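Visite chez Celtton, portes ouvertes de l'atelier carrosserie et lavage
2018-06-22

Notes prises sur place, remises au propre vite fait le soir. Arrivée en retard, parking plein, café déjà froid.

Celtton c'est deux bâtiments. Le premier pour la carrosserie, le second pour le nettoyage et la préparation des véhicules avant restitution. 872 véhicules passés en préparation depuis mars, chiffre affiché à l'accueil. Plutôt des utilitaires, flottes de location surtout, quelques particuliers.

Commencé par le lavage. Portique Pener, brosses changées au printemps. Séchage à la microfibre derrière, toujours à la main, et ça se voit sur les bas de caisse. Eau recyclée à 70 %, d'après le panneau. Pas pu voir la cuve, local fermé.

Ensuite les intérieurs. Injecteur-extracteur Rostami pour les sièges, gros débit, bruyant. Démo sur une banquette de fourgon tachée de gasoil : la tache part, l'odeur moins. Les produits sont rangés par couleur de bouchon, bonne idée à reprendre chez nous. Tarifs pas affichés, dommage, il faut demander un devis.

Côté polissage, une cabine et un éclairage rasant très correct. Deux passes sur un capot noir, les micro-rayures ont bien diminué. Cire Telley en finition, je reste sur la mienne.

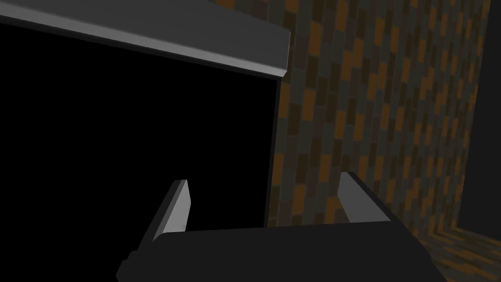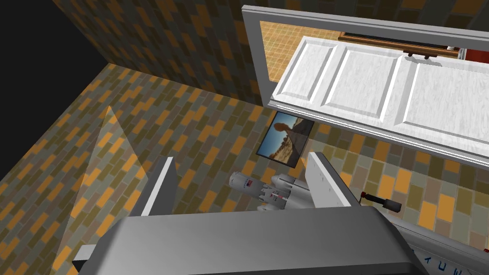 Reste la question du sol, la mienne depuis qu'on parle de refaire notre local. Résine ou carrelage, chacun son avis, et les vendeurs n'aident pas. Je penche pour le carrelage. Des carreaux étroits posés en rangs décalés, en diagonale, comme sur la deuxième vue, ça me plait bien, mais gare aux joints avec les dégraissants. Et les coupes en rive, ça coute. A chiffrer avant la rentrée, avec la pente vers le caniveau.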